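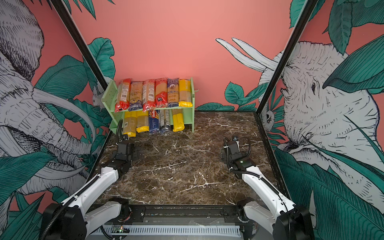
Pasta storage: standing up or lying down?

Kitchen Corner > Shelves and Pantries

miltar_kitchen
OK pasta people, I need opinions! I finally got one of those little two-level shelves in pale green, the kind with the punched holes in the side panels, and I am so happy with it. All my pasta used to live in a deep drawer where I'd lose a bag for months and buy another one. Now it's all standing up side by side, two rows of bags, and I can see every bag from across the room.

My question is about the long stuff. Do you keep spaghetti upright or flat? And do you leave it in the package or move it to something else?

gilchrist93
Upright, always, in the package. I like having the cooking time right there. Every brand is different and I will never remember which one is 6 minutes.

Love the green by the way. With a pink wall it must look like an ice cream shop.

danudlow
Going to disagree on upright. Bags of spaghetti slump. You stand them up, they look great for a day, then one leans on the next one and the whole row goes like dominoes. Flat in a drawer they stay put and the strands don't snap. I did the upright thing all through January and swept up broken ends every week.

miltar_kitchen
They do lean a little, I'll give you that! Mostly the bottom row. But I pack them fairly close and so far no dominoes. I've also been trying a brown container for the long ones, package and all:

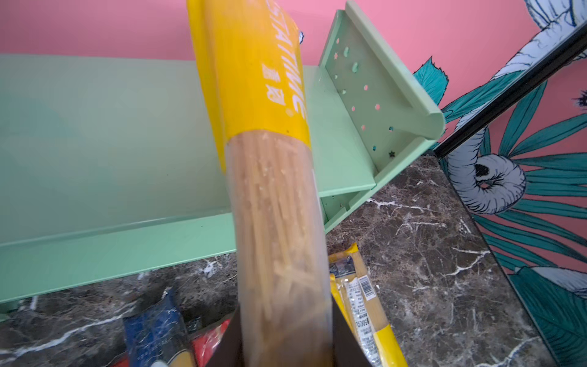
Spaghetti in its yellow wrapper, bottom end in the brown container, green shelf behind.

gilchrist93
Oh, those cut-outs on the side! Are those hearts and stars? So cute. Where did you find it?

miltar_kitchen
Circles, stars and hearts, yes!! It's from Flultorier, a tiny home goods store near me. I went in for a dish rack.

old_colander
I'm with the container idea. Mine is a plain tall jar, no package. I cut the cooking time off the wrapper and tape it to the back of the jar. Holds 600 grams if I tap it down, so one full pack plus whatever is left of the last one.

danudlow
Mixing old and new spaghetti in one jar, though? Then you've got two brands with two cooking times and half your dinner is mush.

old_colander
I buy the same brand every time. Problem solved.

danudlow
Fair enough. I buy whatever is on sale so that would never work in my house.

sixburners
Measure the space between the levels before you buy one of these shelves, please. I got a similar one and the spaghetti was too tall for the bottom level by a hair. I ended up putting the long packages on top and the rice underneath, and now I like it better that way.

Also bag clips. Get a pack of 100 and put them in a cup next to the shelf. An open bag standing up with no clip is how you get macaroni behind the stove.

miltar_kitchen
Clips are going on the list tonight! Does anyone sort by shape? Right now mine is pretty much by whatever fit, and I kind of love the mix of red and yellow bags all in a row.

gilchrist93
By how soon I want to eat it. Favorites in front of my face, lasagna sheets way down low until the holidays.

danudlow
By shape, in the drawer, flat. I'm not budging on this one, but it's a very nice shelf.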